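Water Hardness and Descaling: Notes for Ginport Users
Monday, May 21, 2018

The Ginport supply moved to the Clistonitz well field this spring, and hardness at the tap has gone up. Kettles, boilers and glassware washers that used to run all winter without attention now show scale much sooner. The Lakatos building is on the same main and should follow the same schedule.

Hardness is reported as calcium carbonate equivalent. Most of it in the new supply is temporary hardness, meaning calcium bicarbonate that breaks down on heating and leaves carbonate on the hottest surface. Cold lines are little affected. Heating elements and the outlet side of mixing valves take most of the deposit.

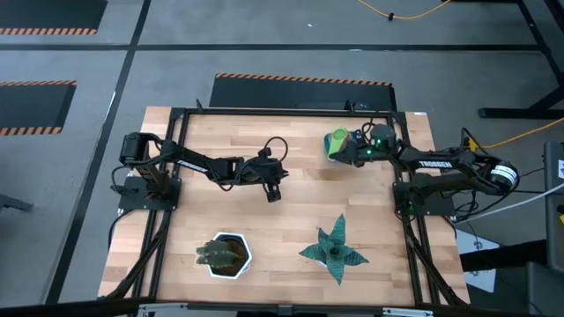 Sławomir Szewczyk writes that the softener on the Lakatos branch was set for the old supply and is now regenerating too late, so hard water gets through before each cycle. He asks that the setting be changed before anyone orders new resin. The change has been made, under work order 3258, and the outlet will be tested again in October.

For descaling, use citric acid. Dissolve it fully in warm water before it goes into the appliance - undissolved crystals settle in the bottom and are slow to clear. Leave the solution in contact for 11 minutes, drain, and repeat if scale is still visible. Rinse two times with cold water. Do not boil a strong citric solution, as calcium citrate can come out as a hard white film that is more difficult to remove than the original scale. Keep acid off marble and other limestone surfaces, and never mix it with bleach.

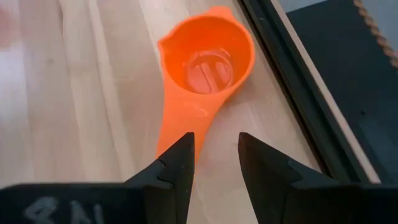 Clear liquid in an orange measuring cup with a pouring spout.

Skiltero test strips are kept with the cleaning supplies. Dip, shake off the excess and read against the chart in daylight. Strips from a tube left open read low and should be thrown out. Enter results on the sheet by the softener, with the tap location and whether the sample was drawn before or after the unit.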